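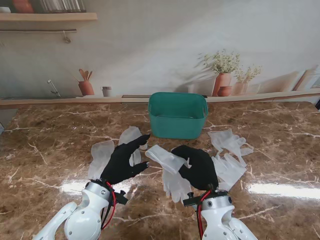 Talks > Kitchen and Cleanup > Disposable Gloves, Speaker Notes

Last updated: October

Opening (gloves on the table, basket at the back)

Okay, so start with the mess. Loose gloves, the thin see-through kind, all over a brown marble top, with a green plastic basket waiting behind them. Ask who has a drawer at home that looks like this. Wait for the hands. There are always hands!

Then my own confession. I bought a big pack of these when we started the Buvgate lunches, and inside a week the box had split and I was pulling out clumps of four every time I wanted one. Half went on the floor. I threw away more gloves than I wore, and I'm supposed to be the person giving the talk on this.

What we're going to do

Sort a pile of loose gloves into a basket so that the next person can grab one with one hand. That's the whole talk, really, plus a few side trips. (If the room is small, let people come up and stand around the table for this bit.)

Picking them up

Talk about how hard these are to pick up off a smooth surface. They lie flat, they cling, and your fingers slide right over them. Look for a spot where the plastic already stands up a little, like the fingertip poking up over on the left, and pinch there. If the whole thing is flat, push it gently with two fingers until it wrinkles, then grab the wrinkle. The bunched-up ones are easy to lift and a pain to straighten, so it evens out.

Pass some around and let everybody try. It gets noisy, give it a couple of minutes.

Flat or scrunched?

People have strong feelings here. I used to fold every glove in half, fingers to cuff, and stack them like napkins. It looked great and it took forever. At Furtado they just drop them in with the cuffs all facing the same way, and I've come around to that. You grab a cuff, you pull, you get one glove (most days).

Don't bother pairing them. The flat kind fits either hand, so a pair is any two.

The basket

Why I like an open one with a handle hole: you can hook it with a finger and carry it to the counter, and you can see when you're running low. Lids are a nuisance when your hands are already sticky. Keep it away from the stove and the sink. Wipe it out before you fill it, please, I have found crumbs in ours that I did not want to think about.

Side trip, skip if short on time: the Asside count

I kept a tally for the Asside suppers. First season we went through 1,285 gloves. Next season, with the basket, 1,029. Same menu, same number of suppers. I'm not going to claim it was all the basket, we also got better at not putting gloves on and then answering the phone. Still, I was pretty pleased!

Things people ask

Can you reuse them? No. If it's been on a hand it goes in the trash, and only clean ones go in the basket. Say this twice.

What about one that fell on the floor? Trash.

How many in the basket at once? I put in 30 and leave the rest in the box. More than that and they pack down and you're back to clumps.

Hands-on part

Tip the basket out, mix everything up, and let two people fill it again while I pack up the slides. Spare box is in the blue tote with the Flalta handouts. Remember to bring the tote home this time.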